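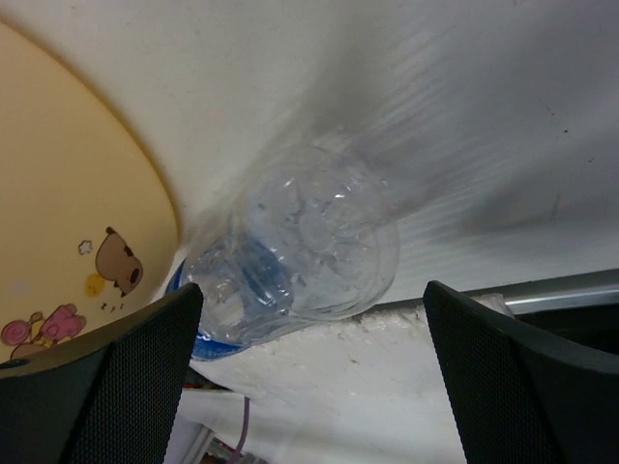
The Bottle Years

I have a drawer in my kitchen that won't shut, and for most of my adult life the thing stopping it has been plastic bottles. Empty ones, squashed ones, ones I swore I'd refill and take to work. My mum kept hers in a bag on the back of the door and I suppose I've inherited the habit without the bag.

So in April I decided to keep every single bottle that came through the flat and see what I'd got at the end of the month. I live with my sister-in-law, Lai-ching Tang, and her two children, and I thought we were quite good about this sort of thing. We have a filter jug! We have those metal flasks that roll under the car seat! By the last Monday the pile in the hall cupboard had reached 123, and I had to move the ironing board into my bedroom.

Most of them were the thin, crinkly kind, the ones that crackle when you so much as look at them. I've gone off those. You take the cap off, give the sides the tiniest squeeze and there's water down your sleeve. But they do crush beautifully, and that brings me to the great argument of our household, namely caps on or caps off.

I was brought up caps off, in a separate jar, for reasons lost to time. Lai-ching is firmly caps on. You empty the bottle, flatten it from the bottom end up so the air goes out of the neck, then screw the cap back down before it can puff itself up again. I tried it her way for a week and (it pains me to write this) the bin held far more. Our collection people in Plimholm want the caps left on as well, so I have lost that one twice. Do check what yours ask for, as my cousin over in Ditutholm has a completely different set of bins and a leaflet the size of a tablecloth.

The table is where it all goes wrong, I think. Breakfast finishes, the plates go to the sink, and the bottles stay behind lying on their sides among the crumbs. They look as though they belong there. The children's yellow things get cleared, the cups get cleared, and then at teatime you're laying places round the same empty bottle from the morning.

What helped was a crate, a plain one from the garage, right beside the table leg. I'd had a smart sorting bin under the sink for years and we all ignored it, but a crate you can reach without standing up is another matter. My nephew Su, who is 9, treats it as a basketball hoop, and his aim is getting rather good. There's a dent in the skirting board from earlier in the month.

I rang my friend Yung-ching Liu to boast about all this. She runs the café at Mivholm and got through 1,176 bottles last summer before she put a tap by the counter, so she was kind about my 123 but not what you'd call impressed. Her advice was to buy a second jug and keep it in the fridge door, full, where people look when they're thirsty. I did, and we're on our second week with it. The crate is filling more slowly, the ironing board is back in the cupboard, and the drawer still won't shut. It's mostly lids in there now.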